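In Praise of the Cloth Napkin

My grandmother ironed napkins on Sunday nights, and I used to think it was the saddest chore in the world. She had a dishwasher and a color television, and still she stood there with the iron hissing, pressing squares of cotton that we'd all wipe gravy on by Wednesday. I'm older now, and I've come around to her side (though I'll admit I don't iron mine, and I suspect she'd have a word or two about that).

When we moved to Caron in March of 2000, the kitchen came with a drawer that stuck, and in it the last owners had left a stack of old napkins, soft as an ear. I meant to use them for rags. Then one evening we ran out of the paper kind, and out they came, and supper lasted a good half hour longer than usual! I can't prove the napkins did it. But a cloth on your lap tells you to stay put a while, and I think children feel that even more than grown-ups do.

People tell me it's extra laundry. Well, it is, a little. You toss them in with the towels and that's the end of it. People also tell me cloth is for company, and there I really do disagree, because the folks who eat with you every night are the ones you ought to be fussing over.

You don't need a matching set, either. Mine come from yard sales and the remnant table at Truvier, and lately I've grown fond of putting one blue on top of another.

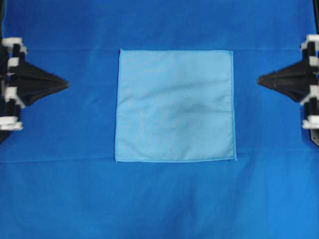 Light blue on royal blue, fold lines and all.

My sister keeps hers in the good cabinet and brings them out twice a year, and they still have the store creases in them. I love her dearly, but I'd sooner see a stain. Mine have beet juice, and something from a birthday I've forgotten, and I reach for those first.

Contact | © 2026 Wimedier | Back to top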